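Subject: Re: [wiserville-oldhouse] Stripping vs. scuffing, and does color matter on an interior door?
From: Heather MacBrayne
Date: 1/14/23

Fraser Dow wrote:

> Hi all, we closed on the Imrie Street place and I finally have time to
> deal with the doors. There are 16 of them, all paneled, all painted, and
> every one sticks or rattles or both. The previous owner used something
> glossy over something chalky and it comes off in sheets if you look at
> it wrong. My questions: (1) do I have to strip to bare wood, (2) can I do
> this with the doors hanging, and (3) my wife wants a strong color and I
> keep chickening out and buying white. Talk me into it or out of it.
>
> Fraser

Fraser, congratulations on the house! I walked past it for years and always wondered what it was like inside. I'm so glad somebody who cares about the doors got it.

Before you sand or scrape anything, test for lead. If the house is as old as the rest of that block there is a very good chance you have it somewhere in the bottom layers, and dry sanding is the worst thing you can do. If it comes back positive, stop and read up on safe methods before you go any further, especially with kids around.

On (1), no, you don't have to go to bare wood. I stripped the first three of mine down to nothing and I was so proud, and then I painted them, and they look exactly like the ones I didn't strip. What you need is for whatever is left to be stuck down hard. Gloss over chalk that peels in sheets is good news in a way, the top layer wants to leave and you should let it. Get the loose stuff off, wet-scuff what stays, wash it, let it dry overnight and use a bonding primer. Do one door all the way through before you commit to the other 15, and do a closet door first.

The moldings around the panels are where you will lose your mind. Old paint fills the corners until they go round and soft, and a fresh coat makes it worse. I clean mine out with a bent dental pick and a little gel stripper on a cotton swab. It takes forever and I love it. Radio on, pot of tea, whole afternoon gone!

On (2), you can paint them hanging, but take them down if you have the room. Runs happen on vertical doors and the hinge side never gets done properly. Number each door and its hinges with a pencil under the hinge leaf before you move anything. I mean it, old doors have all been planed to fit their own crooked openings and they will not swap.

On (3), oh, do the color. Please do the color. I've been planning colors for our bedroom hall since before Christmas, and red keeps winning.
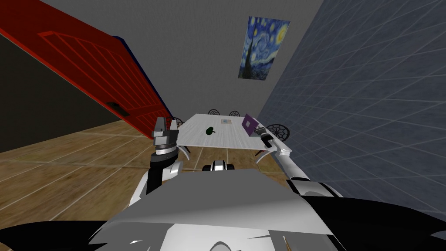 Red door, light grey wall, narrow navy trim. The panel moldings are outlined in a darker red.

I like that the wall stays quiet and lets the door be the loud one. The darker line at the moldings is what I'm going to try, probably with a small angled brush and a lot of swearing. If you go red, get the primer tinted grey. I put a deep red over white primer on my pantry door and needed five coats, and over grey I needed two. Reds are just thin, whatever the can tells you.

As for rattles, nine times out of ten it's the strike plate and not the door. Close it, push, and see how much it moves. You can often bend the little tongue on the plate toward the door stop and be done. Sticking is different. Check the hinge screws first, because a top hinge that has pulled out even slightly will drop the latch side into the jamb. Longer screws, or glued toothpicks in the old holes if you don't want to change them, and only then get out the plane.

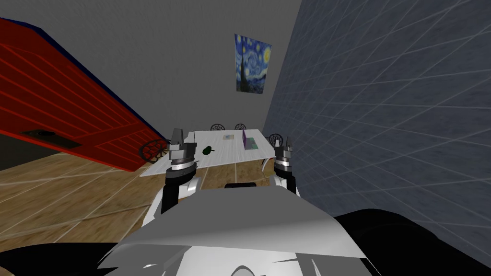
If you do plane, wait until summer if you possibly can. I trimmed our back bedroom door in a damp August and by February there was a gap you could mail a letter through. So I have that backwards - plane a little in summer, when it's swollen, and stop the second it clears. In winter leave it alone.

Hardware: Retomport Salvage still had a bin of mortise latches when I was there, some 59 of them, mixed sizes, priced by the handful. Bring an old one of yours along to match. Soak painted knobs and plates in hot water with baking soda in a pot you will never cook in again, and the paint slides right off.

Did anyone else here ever get an answer out of Drotetti about the reproduction hinges? I wrote them about the 100 series and haven't heard.

Come see my doors any time, Fraser. Bring your wife, I'm on her side.

Heather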